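Tool Control at the Bench: speaker notes
Itasmont workshop day, Tuesday, June 8, 2021

Slide 1. Welcome, say where the exits are. Talk runs before the break, questions at the end.
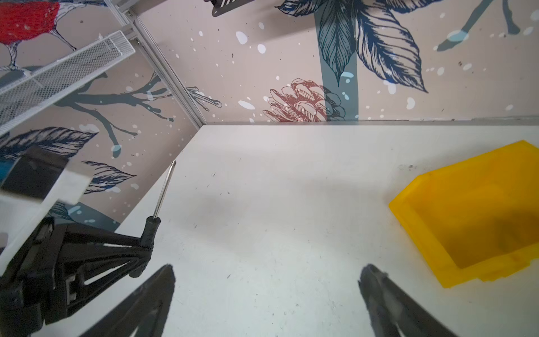 Start with the screwdriver. It is the tool people leave out most. Ask for hands: who put theirs back last night?

Slide 2. The Moges shop. 80 benches, one drawer each. Before the change they bought 100 replacement drivers a year. Read the figure twice, people miss it.

Slide 3. Where a driver goes when you set it down. Keep it in sight, away from the table edge, tip pointing away from you. Slim shafts bend if something heavy lands on them.

Slide 4. Wiping down. White tops show specks and scuffs early, so dropped screws are easier to find. Brush first, then cloth. Scratches stay, don't spend time on them.

Slide 5. Drawer labels. Mosto used printed outlines, Tolel used numbers. Both worked. Outlines took longer to set up. Skip this slide if we are running behind.

Slide 6. Try it for the rest of June. One drawer, one bench. Sign-up sheet is by the door.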